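Home | Notes | Archive | Links

18 September 2021, posted by Jääskeläinen

Justgate held its open day at the Greranthorpe works, a brick building dated 1887 over the door. I went for the simulator session. The software is called Wumis, and it runs a two-arm robot through generated rooms before any code reaches hardware. Wall and floor textures are swapped between runs, so the colors follow no decorating logic. A batch is 2000 runs. We watched 3 of them on a projector, with both grippers up near a pair of tall panels.
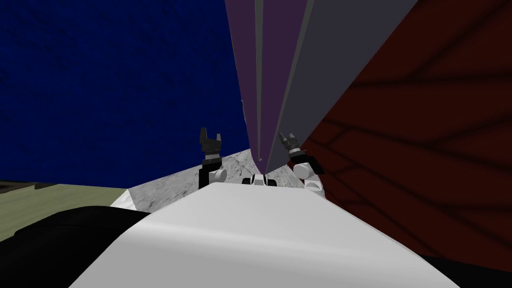

Contact is where these simulators usually cheat, one visitor objected, and a policy tuned on rigid fingers will press too hard on a real board. The presenter agreed in part. Friction is randomized per run; finger compliance is not, and that work is planned for April.

The second half covered the close view from behind a gripper, where the policy has very little to go on besides surface texture and the two fingers.

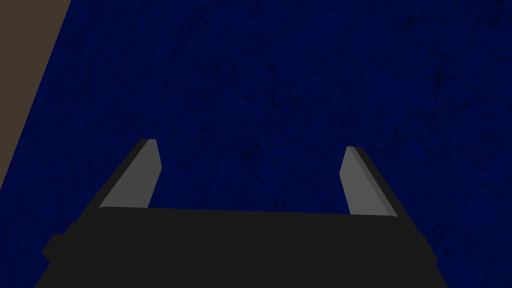 Control runs at 50 Hz, and the images are fed in at a lower rate that I failed to write down. I asked whether the mottled textures were scanned or procedural. Procedural, with a stored seed, so a failed run can be replayed exactly. The replay tool was not shown.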